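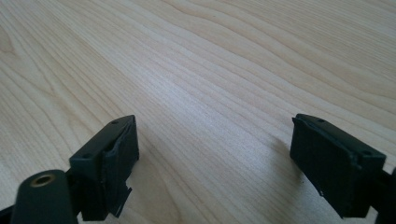 I have wanted a real table for years. Our old one was a card table with a cloth over it, and every time somebody leaned on a corner the salt went sliding. So when Kilano had their moving sale in November I went in for a lamp and came out owing them $152 for a table, delivery not included. It's a light wood, paler than I thought I liked, with long thin wavy grain lines running on the diagonal, and then on one side there's a pointed arch with more brown lines nested inside it, like somebody drew a church window and kept going. I eat my toast facing that arch. There's also a tiny dark speck in the pale part that I have tried to wipe off more times than I'd like to admit!

Anyway, a couple of you wrote to ask how I'm looking after it, after I complained about the ring from the teapot last month. (The ring is gone, thank you.) I am no expert, I just read the back of the bottle and then call my mother.

What I do now is pretty simple. Crumbs off first with a dry cloth, then a damp one wrung out hard, then dry again. I used to spray cleaner right on it and let it sit, which my mother says is how she ruined hers. Twice since Christmas I've put on a little Listell, the one in the flat tin, and buffed it with an old T-shirt. It took me 20 minutes the first time and 13 the second, and my arm was sore both days. It smells like oranges and a hardware store. I can't decide if I like it.

The table gets a soft shine when daylight comes across it, a kind of bluish patch, and for a while I thought that was polish I hadn't rubbed in. I rubbed and rubbed. It was the window.

Now I need chairs. The folding ones are too low, so we all sit there like kids at Thanksgiving. I saw a set of four at the Orbán store downtown, $59 each, with rush seats, and they are lovely, but I sat in one for five minutes and it printed a waffle on the backs of my legs. Mestine has plain ones that don't do that, only they come in black or a green I'd call pea soup. I keep going back and forth - black would show the cat hair, green would show everything else.

And placemats, yes or no? I put out my grandmother's set on Easter and spent the whole meal wishing I could see the wood. But then someone set down the gravy boat and I was very glad of them.

If you have chairs you love, write and tell me where you got them. I'm measuring the legs again tonight.

Posted April 13, 2001
Filed under: Around the House, Furniture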